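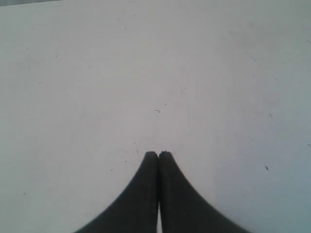

How does a robot arm know when its gripper is properly closed? The software compares the position reported by the motor with the current the motor is drawing, and it calls the gripper closed when both have held steady for 200 milliseconds.

That little check is at the heart of an update Brateck released on 06/08/2026 for its control package, Hiebert, and folks at the company's Zundondale office seem very pleased to have it out the door at last. Work began back in February, after users wrote in to say that the planner sometimes set off for the next move while the fingers were still settling - a small thing, but a maddening one when you're trying to get through a long afternoon of picks.

"We used to trust one number, and it was a nice number most of the time," said Hongmei Song, who leads the control team and answered our many questions with great patience. Her group replayed 1387 recorded closings from the test bench in Plombridge before settling on the new rule, and the old code got 4 of them wrong.

The update is free for current users. Older setups will need to run the calibration tool again first - so put the kettle on.

We use cookies to remember your preferences. Accept | Manage settings

Contact the newsroom | Back to top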